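Event Planning for Campus Recreation
Handout 4: The relay race day
Lecturer: Hatice Gezer

For this unit we use the Dustthorpe relay as our case. It is held every March on the field behind the library, with teams of four and a course of 600 meters. 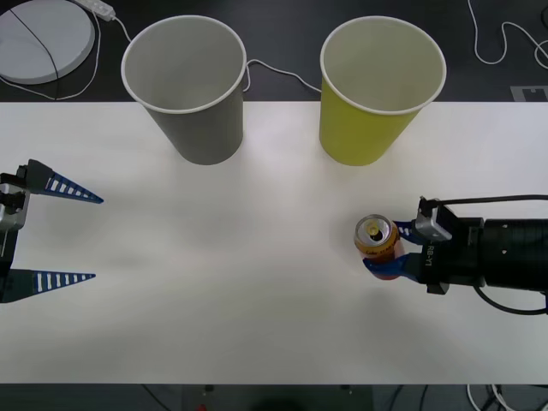 How early should team registration close?
Close it two weeks before the race, so the heats can be drawn and the bibs can be printed.

Each heat should have no more than five teams. Last year Kaan Dönmez put eight teams in one heat, and the exchange zone became too crowded.
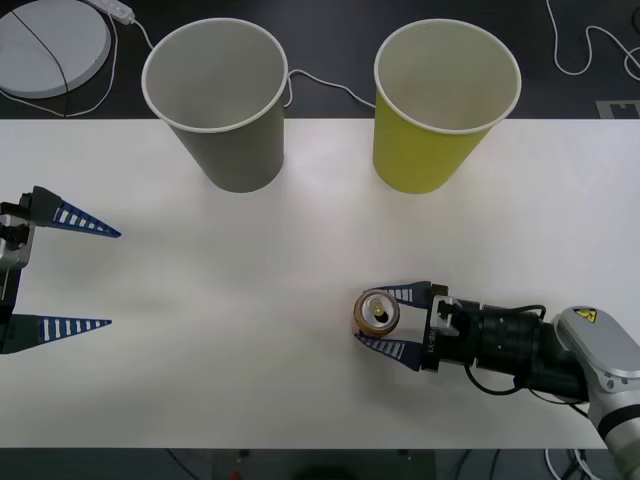
The exchange zone is 30 meters long and must be marked on both sides. Place one judge at each end - not in the middle, where the runners block the view.
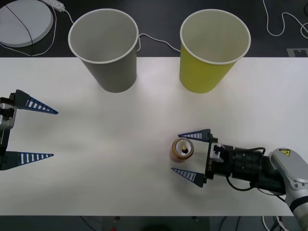
Spectators stay behind the rope. For 200 spectators you need two entrances and one clear path for first aid.

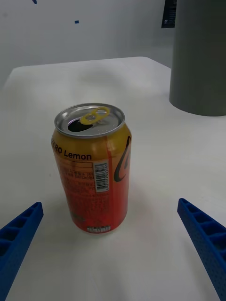 Refreshments are given out after the finish line, never inside the zone. Drinks should be handed over closed. A can with the drinking hole already open, like the orange and yellow one in the photo, will spill when a tired runner takes it.

Homework: draw the field plan for 40 teams and bring it to class.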